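Robotics Club: Gripper Trials Continue

The Hasness robotics club has moved its arm project, Rirnitel, from simulation to bench work. The arm now runs on a Wostel controller with the camera mounted at the wrist, looking past the fingers. Earlier trials used an overhead camera and lost track of small parts whenever the arm passed over them.

The current task is pick and place with thin, flat parts. Each student pair records 300 attempts, split evenly between 2 lighting setups. Jerome Lagman rewrote the logging script in March so that every attempt is saved with joint angles, finger gap and a still from the wrist camera. Pairs should check that the gap reads correctly at full open before the first run. Two logs had to be thrown out last month over a bad zero.

Focus at close range is still a problem. The lens was set for 600 mm, and anything nearer goes soft. The Mendoza group is testing a shorter setting and will post its numbers in the shared folder. Bench time is limited to three hours per pair, and the sign-up sheet is by the door. 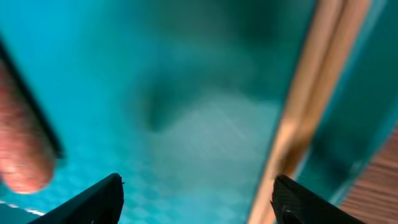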